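Nylon glue blocks on the Dullo shelf kit, worth keeping?

nimasari_fan
Posted 15/08/2019
I have a Dullo wall shelf, the long one, and two of the glue joints under the back rail have let go. The shelf holds paperbacks and a record player. I was going to clean off the old glue and redo it with regular yellow wood glue, then clamp overnight. My neighbor says yellow glue won't hold on a surface that already has glue soaked into it and that I should go straight to epoxy. Who is right?

planeandsimple
Your neighbor is mostly right about the old glue. Yellow glue needs bare wood. If you can scrape and sand back to clean wood, use yellow glue and forget the epoxy. If you can't get back to clean wood, epoxy.

What are the blocks made of? You say nylon in the title.

nimasari_fan
The rail is pine. The corner blocks are some kind of hard plastic, I assumed nylon. Those are what came loose, so two plastic-to-pine joints.

Gruber_F
Then neither one. Yellow glue does nothing on nylon and epoxy is not much better. Throw the blocks out, cut new ones from scrap hardwood, glue and screw. Takes 30 minutes plus drying.
Florian Gruber

tack_cloth
I disagree with throwing them out. I have repaired three of these and the plastic blocks are fine if you drill them and run a screw through. The glue was only there to hold things in place at the factory. A record player with the platter spinning is not a heavy load.

Gruber_F
It is not the weight, it is the creep. Plastic under a constant load moves over the years. I had a Camora bookcase go out of square that way. Wood blocks cost nothing.

tack_cloth
Your Camora was loaded with what?

Gruber_F
Encyclopedias. Fair enough, that was a lot more than paperbacks. I would still use wood.

planeandsimple
Scuff the pine with 180 grit before you do anything, whichever way you go. Don't go finer than that for a glue joint. I know people who sand to 300 and up and then wonder why the joint looks starved.

oldmill1038
180 is already finer than I use. I go 80 and stop. A freshly planed surface is better than either one, but you can't get a plane in under an assembled shelf.

planeandsimple
80 leaves scratches you can feel. On pine they crush flat under the clamp and you get a thick glue line. We have had this argument before.

oldmill1038
We have, and my joints are still together.

nimasari_fan
OK, so wood blocks, glue and screws. Do I need pilot holes in pine? The rail is thin.

tack_cloth
Yes. Always near the end of a board. Put a piece of tape on the bit for depth so you don't come out through the face.

Sutanto_workshop
Adding one thing. Check that whatever you use for the new blocks is square before you cut. I checked mine against the edge of the bench and the bench was out. Now I stand pieces up on end and put a square on them.
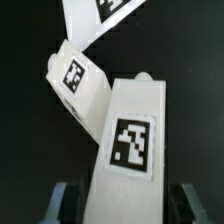 White block on end, with the little knob on top and the black and white label on the face.

oldmill1038
Standing it up only tells you about the end cut. You still have to check the two faces against each other. Put the square on the long corner and look for light.

Sutanto_workshop
Agreed, I do both. End first, then the corner, then turn it and do the next corner.

Gruber_F
For glue blocks two inches long I think you are both overdoing it. Only the two faces that touch the rail and the shelf have to be square to each other. The other sides can look like anything.

nimasari_fan
Thanks all. I have a piece of maple left from a cutting board, so I will use that. Going with 180 on the pine, sorry oldmill. I will take the record player off first and leave the clamps on overnight.

planeandsimple
Wax paper under the clamp pads – yellow glue squeezes out further than you expect.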